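Valtby Newsletter: Living Between Two Towns

A look at the area for people who are thinking of moving here
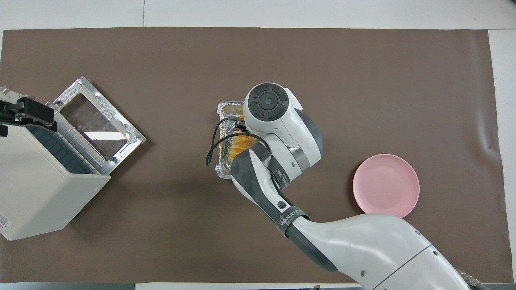 Where we are

Valtby lies on the long ridge between Arkwood and Seidel. It is closer to Arkwood, which is 8 miles to the north by the county road. Seidel is 11 miles to the south, and the road in that direction is slower, with many curves and one narrow bridge over the Drindska. When people ask me where I live, I say "between the two towns," and usually they know the place, or they remember the grain elevator they passed on the way to somewhere else.

I moved here from another country, and I came first as a renter. My plan was to stay one winter. This item is for readers who have written to the newsletter with questions about housing, water, schools and the daily drive. I answer the questions in the order in which most people ask them, and I try to say when I am giving only my own opinion.

The land

The west side of the ridge is open grass with few trees. It gets the wind, and it gets the best evening light too. The east side goes down in steps to the Drindska valley, and there the oaks and maples begin. Houses on the east side are cooler in summer and darker in winter. I have lived on both sides and I prefer the east, but my neighbors on the west side would not change with me.

The river itself is small. In August a child can cross it in rubber boots at the old ford. In April it is another river, brown and fast, and the lower path is closed for some weeks. If you look at a house near the water in late summer, please go back and look again in spring before you decide. Ask the seller to show you how high the water came in the last wet year. Most sellers will show you without any difficulty, and many have a mark on the shed wall.

The soil on top of the ridge is thin. You can grow beans, potatoes and currants, and apples if you choose a protected place. Roses are possible but they need work. In the valley the soil is deep and black, and the gardens there make me a little jealous.

Houses and lots

There are 138 homes in Valtby, if we count the farms that use our post office. The oldest ones stand along Mill Street. They are brick, with high ceilings and small kitchens, and they are not cheap to heat. The middle part of the village was built later, with low houses on wide lots, and here you find most of the families with children. The newest streets are on the north end, on the Arkwood side. Those houses are close together and have small yards, but the pipes and wires are new, and for many buyers this is worth more than a big lawn.

Few homes come up for sale in winter. The market wakes up in April and it is mostly finished by the time school starts again. If you want to rent first, as I did, look for an apartment over one of the shops on Mill Street, or for a separate small house behind a farmhouse. These are often not advertised on the internet. The board in the entrance of the grocery store is still the best place to look. I found both of my rentals there, on cards written by hand.

A furnished rental here normally means a bed, a table, chairs and some kitchen things. Ask exactly which kitchen things. In my first apartment there was a refrigerator and a very good bread knife, and there was no stove for the first month. I learned to cook many dishes with a kettle.

Water and heating

The middle of the village and the north end have town water. On the farms, and on the last part of Mill Street after the church, people have wells. The well water is hard and it leaves white marks on everything, but it tastes good to me. A softener is a common thing to have. If you buy a house with a well, ask for the last water test, and if the paper is old, pay for a new test yourself.

There is no natural gas south of the church. People in that part heat with propane, with electricity or with wood. Firewood is sold by several farms on the Seidel road. Order it in spring, when it is cheaper and when it still has time to dry. I ordered mine in October in my first year, and the whole winter I had smoke and very little warmth.

The power goes out a few times in a year, mostly in the wet snow of early spring, when the branches break. It comes back in some hours. On the farm roads it can take until the next day, so keep candles, blankets and some food that you can eat cold.

The drive, and the bus

To Arkwood the drive is easy. The road is wide and it is plowed first, because the school buses use it. You will find there the hospital, the big supermarket, the train station and the offices where you must go for a license or a permit. If you work in Arkwood, leave home before 7:30 in the morning. After this time there is a line of cars at the roundabout, and the line moves very slowly.

To Seidel the drive is beautiful and it takes patience. The bridge has one lane, and the car that comes uphill has the right to go first. Visitors often do not know this. Please wave to them kindly and let them pass. Seidel is smaller than Arkwood but I find it more pleasant on foot. It has a market square, two bakeries and a hardware store where they will cut one key or sell you one single screw.

The bus runs in both directions, in the morning and in the late afternoon. There is no evening bus. For teenagers this is a serious question, and parents in Valtby spend many evenings driving. Several families share the trips, and new families are usually invited to join after they meet the others at the bus stop.

Schools

Younger children go to the village school, a short walk from the middle streets. The classes are small, and sometimes two grades sit together in one room. Some parents like this and some do not. I can say only that my own child learned English there much faster than I did, and now corrects my grammar at dinner.

Older students can go to Arkwood or to Seidel. Arkwood has more subjects and more sports. Seidel is known for its music program. The school bus goes to Arkwood only, so a family that chooses Seidel must use the public bus or drive. The two schools have open afternoons in early spring, and I recommend visiting both of them before the forms are due.

Shops and small services

In Valtby itself we have the grocery store, a post office with short hours, a place for coffee and soup, a barber and a repair shop for tractors that will also look at your car if the day is quiet. The library is one room behind the post office. You can order a book from Arkwood and it arrives with the mail truck. The library card is free for residents — you need only a letter with your new address on it.

There is no doctor in the village. A nurse comes to the school building one morning in the week, and she can help with vaccinations, blood pressure and small wounds. The pharmacy in Seidel sends medicine with the afternoon bus if you call before noon.

Trash is collected from the street, but recycling is not. You must bring glass and paper to the containers behind the school. Large items are taken twice in the year. The dates are on the board in the grocery store, and they are printed in this newsletter also.

Walking

The ridge path starts at the end of Mill Street and goes north along the top, with a view to both sides. It is flat and dry, and good for strollers up to the second gate. Dogs must be on a leash when the sheep are out. The river path is shorter and more interesting, with herons in the early morning, but there are roots and stones, and I would not go there in the dark.

In autumn you can walk from Valtby to Seidel over the fields after the corn is cut. It takes a whole morning with a stop for tea. Then you eat something in one of the bakeries, and you come home by the afternoon bus.

What it costs

I do not want to write prices that will be wrong after a few months. In general, rents are lower than in Arkwood and nearly the same as in Seidel. What you save on the rent you can easily spend on fuel and heating, so please make this calculation before you sign. Every new household pays a one-time fee of $100 for the connection to town water. Homes with a well do not pay it.

If you come to look

Come two times, once in good weather and once in bad weather. Have a soup in the coffee place and read the cards in the grocery store. People here do not always begin a conversation, and in my first weeks I thought that they were cold. Later I understood that they were waiting for me to say good morning first — it is simply the custom for the one who arrives.

Questions for the next issue can be left at the library, in the box beside the door.

Recent items

Spring hours for the post office and library
River path: when it closes and which way to walk instead
Ordering firewood on the Seidel road
Open afternoons at the Arkwood and Seidel schools
Hard water and your kettle
New bus times between Valtby and Arkwood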